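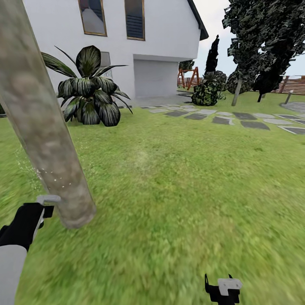 I write about the family account in Gikgate, which my wife Guilan Jiang and I use to plan our shifts and pay our two children for work at home. Since the last update the allowance is taken from the wrong wallet. Our chores are sorted by place, and the biggest place is the outside of the house: think of a white two-story house with a pale gray garage door and a wide green lawn in front, and you have the list called "Outside". Chores in this list are paid double. Chores in the list "Kitchen" are paid correctly.

Ticket opened: 02/05/2021
Opened by: Jianhua Liang
Product: Gikgate Family, web version
Priority: normal

What I expected
When a child marks a chore as done and a parent approves it, the money goes one time from the parent wallet to the child wallet. If both parents approve, the second approval should only show a green check.

What happens
Both parents work in the evening, on different days, so we both have approval rights. I approved the chores of our son Zixuan after my shift. Guilan opened the app at her break and approved the same chores again, because on her screen they were still open. The app paid two times. At the end of the month there should be 388 left in the parent wallet. There was 97. Our daughter is happy with this bug, but it is the money for the school bus.

Steps I tried
1. Logged out and in again on both phones. No change.
2. Removed the list "Outside" and made it new with the same chores. The first approval was good, the second one paid again.
3. Took away approval rights from Guilan. The problem stops, but then the children must wait for me until late at night, and this is not a solution for us. 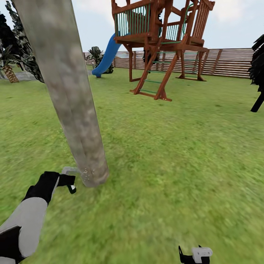

4. Changed the list type from "seasonal" to "normal". I could not save it. The message was "Error 400 – list is in use".

Reply from Chunhua Dong, support
Hello Jianhua, thank you for the clear steps. I can repeat the problem with a seasonal list and two approvers. Lists of the normal type are not affected. Please do not delete more chores, I need the history. Could you tell me if the child wallet has a limit?

Reply from Jianhua Liang
Yes, the limit is 700 for each child. We did not reach it. I also looked in the history – the two payments have the same chore number but a different parent name. Is it possible to move the money back without the children getting a message? Zixuan did the work and I do not want that he reads "payment cancelled".

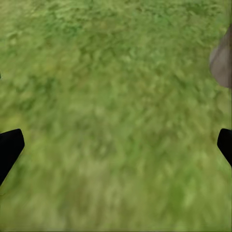
Close view of grass, seen from above.

Reply from Chunhua Dong, support
I moved the extra payments back by hand, as a correction. A correction sends no message to child accounts. You will see one line in the parent history, with my initials. For the seasonal lists, Hubert Prantl from our wallet team has made a change that locks the chore after the first approval. It is switched on for your family now.

Reply from Jianhua Liang
The parent wallet is correct again. We approved one chore in "Outside" from both phones and it was paid one time. The second phone still shows the chore as open until I refresh the page. We can live with this, but please write it down somewhere.

Status: solved. Slow refresh on second device moved to a separate ticket.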